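Why Does My Shirt Get So Crumpled? (And How Do I Get It Flat Again?)

By Nazanin Abbasi
Kurkham Children's Pages: Things Around the House

Have you ever pulled your favorite T-shirt out of the laundry pile and found that it had turned into a sort of lumpy ball? One sleeve is inside, the other sleeve is outside, the neck has gone missing altogether, and the whole thing has more wrinkles than a walnut. I have! I have pulled out shirts like that all my life, and I still have to turn them around two or three times before I find the bottom.

A reader called Aileen Macapagal wrote to me to ask why clothes do this. She wanted to know why a book stays the same shape when you drop it on your bed, and a shirt doesn't. I thought that was a wonderful thing to ask, and it took me much longer to answer than I expected, so get comfortable.

What cloth is made of

Let's start very small. If you look closely at a T-shirt (and if you have a magnifying glass in the house, please go and get it, this is a good use for one), you'll see rows and rows of tiny loops. Those loops are made of thread, and each one is hooked through its neighbors. That's called a knit. Your sweaters and socks are knitted too, and in a big chunky sweater you can see the loops without any magnifying glass at all.

Other cloth is woven. In woven cloth the threads go over and under each other, over and under, a bit like the strips in a paper place mat. Bed sheets are usually woven, and so are jeans and most shirts with buttons down the front. Pull gently on a bed sheet and it hardly gives. Pull gently on the bottom of a T-shirt and it stretches, then it goes back. The loops are opening up and closing again.

Now, a thread is a bendy thing. You can wrap one around your finger without any trouble. A piece of cloth is made of a great many bendy things holding on to each other, so the cloth is bendy as well, and it can bend in lots of places at the same time. A book has a cover made of stiff board. When you drop it, the board says no thank you, I'll stay as I am. When you drop a shirt, every bit of it falls in its own way, and it lands in a heap. Pick it up and drop it again and you get another heap, and the second heap will be different from the first. You could do this all afternoon and never get the same heap twice. (I tried it for a while with a dish towel. My sister, Setareh Bahrami, asked me if I was feeling all right.)

So where do wrinkles come from?

A fold and a wrinkle are cousins. A fold is a bend you made on purpose. A wrinkle is a bend that happened while you weren't looking and then decided to stay.

Cotton is very fond of wrinkles. Cotton threads are made of tiny fibers that come from a plant, and when the fibers are damp they can shift and slide a little. If the cloth dries while it's scrunched up, the fibers settle into their scrunched-up places, and there they stay until they are made damp again, or warmed with an iron by a grown-up. That's why a shirt left in a wet lump at the bottom of the basket looks so sorry for itself the next day.

Some other kinds of cloth are springier. Polyester, the slippery sort of stuff that a lot of sports shirts are made from, doesn't hold on to a wrinkle nearly as well. If you have one of those and a cotton T-shirt, here is a little experiment. Squeeze one in each hand, as hard as you can, and count slowly to thirty. Then let go and lay them next to each other. Which one has more wrinkles? Write it down, or draw it, and try again with something wool if you are allowed.

Finding a good place to work

Before you can fold a shirt you have to make it flat, and before you can make it flat you need somewhere to put it. A bed will do, though beds are soft and the shirt sinks in and the blanket creeps along with it. The floor is flat, but floors have crumbs. A table is the nicest. It's hard and smooth, it's at the right height for your arms, and you can smooth the cloth against it with your whole hand.

A pale table makes it easier to see the edges of dark clothes, and a dark table makes it easier to see the edges of light ones. When the shirt and the table are both pale you have to look for the shadows in the creases, and those shadows will tell you a lot about which bit is lying on top of which.

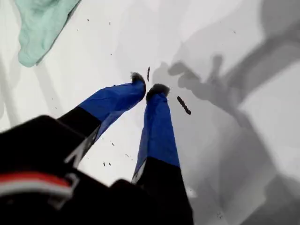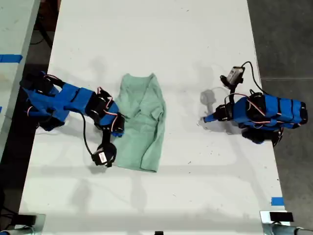
Be a shirt detective

Suppose your shirt is in a heap and you want to know which way up it is. Please don't just grab it and shake it. (Well, all right, you can shake it. Shaking is fun, and sometimes it even works.) But if you'd like to do it like a detective, look for clues first.

The first clue is the hem. The hem is the bottom edge of the shirt, where the cloth has been turned up and sewn down so it won't fray or curl. It's the longest straight edge on the whole shirt, and even when everything else is bunched up, you can often spot a piece of it peeking out.

The next clue is the neck. The neck is a curve, and it usually has a band of thicker cloth sewn around it. Feel for it with your fingers if you can't see it. There may be a label in there too, or some printed words, and those nearly always go at the back.

Then come the sleeves. A sleeve is a short tube, and tubes love to hide inside other things. If you can find only one sleeve, the other one has probably been pulled inside the body of the shirt. Put your hand in through the hem, reach up until you find it, and push it out again. It makes a rather satisfying pop, I think, although Setareh says there isn't any pop and I'm imagining it.

And the seams! Seams are the lines where two pieces of cloth are sewn together. On the right side of a shirt they look neat and thin. On the inside they have a little ridge sticking up, with extra stitches over it. If you can see the ridges, your shirt is inside out.

Getting it flat

Once you know where everything is, take hold of the shirt by the two shoulders, one in each hand. Lift it up and let it hang for a moment. The cloth is pulled down by its own weight, and a good many of the bends will drop out without your doing a thing.

Now lower it onto the table, hem first, and lay the rest down after it, slowly, the way you'd lower a blanket over somebody who was asleep. Smooth it from the middle toward the sides. If you start at one side and push toward the other, you end up shoving a big wave of cloth ahead of you, and then you have to start over.

Pull the hem straight. Pull the sleeves out so the shirt looks like a capital T, and now you know how it got its name!

Folding, at last

There are plenty of ways to fold a T-shirt, and families can be very firm about theirs. I'll give you the one I was taught, which goes like this.

Turn the shirt over so that the front is facing the table. Fold one side in toward the middle, sleeve and all, so the edge of it makes a straight line going down from the shoulder. If the sleeve sticks out past the other side, bend it back on itself. Do the same with the other side. You should have a long, narrow shape, like a scarf with a neck at the end. Bring the hem up to the middle. Then fold once more, up to the neck, and turn the whole parcel over.

Is it a bit crooked? Mine were crooked for years. My cousin Zinash Tesfamariam folds so neatly that her drawer looks like a shelf of books, and mine looks like a sandwich somebody sat on, and we both get dressed in the morning just the same. If the fold bothers you, open it up and do it again. Cloth doesn't mind. You can't use it up by folding it.

Try counting your folds, by the way. The way I've described has four main folds in it, not counting the sleeves. Can you find a way to do it with 3? What about 6? Does the parcel get smaller each time, and does it also get thicker? It's worth doing a few and lining them up in a row.

Why it's harder than it looks

When you fold paper, it more or less stays where you put it. Cloth slides. You move one corner and the opposite corner comes along for the ride. You press down on one wrinkle and another one pops up next door. To fold a shirt well you have to keep looking at it, and keep feeling it too, and change what you're doing as you go along. You've had practice at that since you were a baby pulling at your blanket, so you may not notice how much your eyes and fingers are doing.

If you'd like to notice, try folding a shirt with your eyes closed. Then try it with your eyes open but using only a thumb and one finger on each hand. That second one is surprisingly slow! Pinch the hem, lift it, and see how the rest of the cloth sags in between. It's a good game for two people as well, each standing on one side of the table and each allowed to pinch only one place at a time.

Words to keep

Hem: the turned-up edge at the bottom of a shirt or at the end of a sleeve.
Knit: cloth made of loops hooked through each other.
Woven: cloth made of threads going over and under each other.
Seam: a line of stitches joining two pieces of cloth.
Crease: the line left behind by a bend in cloth or paper.
Fiber: one of the very thin hairs that are twisted together to make thread.

Thank you to Aileen for her question. Next time I'm going to write about socks, and about why they roll up so nicely into balls, so if you have a sock question, ask a grown-up to help you send it in.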